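dalgate-replay

Hi, and thanks for stopping by! dalgate-replay is a small set of Python tools I wrote so I could stop squinting at wrist camera recordings one file at a time. It reads an episode, lines the joint log up with the video, cuts the whole thing into grasp segments and lets you scrub through them in a browser tab. I use it every day, so it gets fixed fast when it breaks (usually on a Tuesday, don't ask me why).

What you get

replay: the viewer. Space to play, J and K to jump between segments, G to flag one.
align: matches camera time to joint time. Handles dropped frames, sulks about missing ones longer than 4 seconds.
segment: splits an episode wherever the gripper opening changes direction.
export: writes out the segments you kept, with a plain CSV next to them.

Sample data

The repo comes with 165 tabletop episodes, 533 segments once you run them through with the default settings. Each one has wrist video, joint positions and gripper opening. Most are crockery and bits of desk stuff, and I love the lids best, because a lid held close to the lens will find every weak spot in your perception code. My old detector would happily lock onto the one in the gripper and forget the cup under it completely. 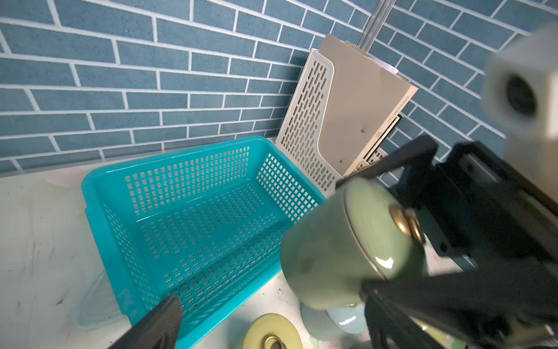
by Rungrueang, dalgate-replay maintainer

With a pale green lid that near the camera you get a big glossy blur with a gold knob in the middle, and the perforated turquoise basket behind it throws in rows and rows of little slots. Edge-based trackers go wild on those! If yours does too, try mask_near=true in the config, which drops anything closer than the gripper fingers before the tracker sees it. It costs you the held object, so leave it off if you're working on in-hand pose.

Getting started

Clone it, run pip install -e . and then dalgate replay samples/. The first launch builds an index and takes a while. After that it's quick.

Known problems

The index falls over past 1,000 episodes in one folder. Split them up for now, I'm working on it.
Logs from the Juson driver put gripper opening in percent, everything else uses meters. Set units by hand.
The Arkham export format is half done. Reading works, writing doesn't.

Bug reports are very welcome, and please attach the joint log!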